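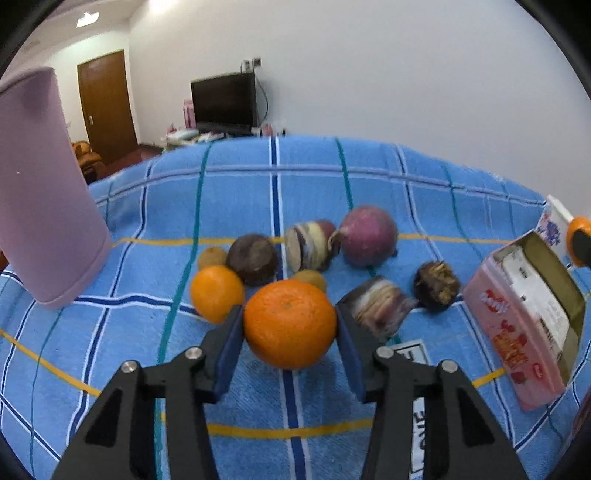 Dayana Ríos thinks the cut turnips should come off the list altogether, on the grounds that a cut root is a different thing from a whole one and will be different again by teatime. She wrote that in the margin of the last entry, underlined, and I have been arguing with it in my head since breakfast.

March, 10 in the morning. Fruit and root set, on the checked cloth.

Out today: mandarins, large and small. Kiwifruit. The dark round root, which I had down as beetroot and will leave as "beetroot?" until I cut it. Purple turnip, whole and in pieces. The small hairy brown one, which the Trotbridge list calls taro and which I am not ready to call anything. The pink and white snack box is standing on the right with its flap up.

The claim we are meant to be checking is Trotbridge's, that a mixed set of "ordinary kitchen produce" gives you a fair spread of shapes and skins. I don't believe it yet. Nearly everything on that cloth is a ball. Orange ball, brown ball, purple ball. Skins do vary, I grant that: kiwi fuzz against mandarin peel is a proper difference, and so is a turnip with its dry root tip. But shape, no. The only things with a flat side are the ones somebody took a knife to, and those are the ones Dayana wants to throw out. Take the cut turnips away and what is left is a bowl of balls and a cardboard box.

So my answer to the margin note: keep them, write the time of cutting next to them, and stop pretending they are the same item at four in the afternoon. I would rather have an awkward item with a note than a tidy list.

Where I do agree with her is weights. The sheet says 400 g for the large turnip. I put it on the small scales and then on the old ones and got two answers, neither of them 400. The sheet was copied from the Ladel order form, where the weights are what you pay for and have nothing to do with what arrives. Crossed out. Weigh on the day or leave blank.

The cloth. Vương's note recommends a patterned one so that things "sit in a busy setting, as at home". Maybe. Whose home? Mine has a bare table. The checks are handy for putting things back where they were, I'll give it that much, you find your square and there it is. But the cloth ruckles as soon as you lean on it and then the squares are no guide to anything. Tried pinning the corners under the table edge. Better, not good.

Kiwis roll. Mandarins roll less than I expected, the large one hardly at all once it is sat on its base. Whole turnip rocks and then stops. I was sure the dark root would be the worst and it was the best behaved of the lot, so that's one opinion of mine gone.

Numbering. The current list runs to 32 items and I can't find anyone who has seen items 5 and 6. They are given as "pear, firm" and "pear, soft". I suspect there was one pear and it was left out over a weekend. Proposed: strike 6, buy a pear, see.

Trititz have asked whether we would swap the real produce for their painted ones. They say nothing spoils. True, but then nothing bruises or dries at the cut end either, and I don't see what we would be learning about turnips. Dayana is keener than I am. I have said we'll look at a sample of one mandarin and one kiwi, side by side with real ones, and that if the kiwi is smooth it goes back.

To do:
Cut the dark root and settle the name.
Ask at the market about the hairy one. Take it along, don't describe it.
Something long. Carrot, leek, I don't mind.
Iron the cloth, or get a heavier one.
Reply to Trotbridge after the carrot and not before.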